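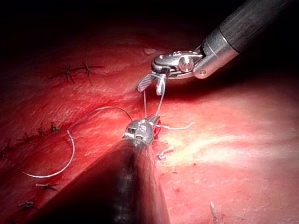 By M. Sutter

I've worked in the operating rooms at Bandlow for five years, and people keep asking me if the robot is coming for my job. Nope! But it sure changed the job. I used to stand shoulder to shoulder with the surgeon and read the next move off their face. Now the surgeon sits at a console across the room, and I'm the one at the table, listening to a speaker. I miss the elbows.
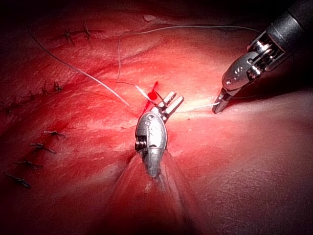
Suturing with two robotic instruments.

The stitching is lovely, I'll give it that. What bugs me is the training. We got three afternoons (three!) and a binder. If Bandlow can pay for the machine, it can pay for our time to learn it, and I'd like that settled before November.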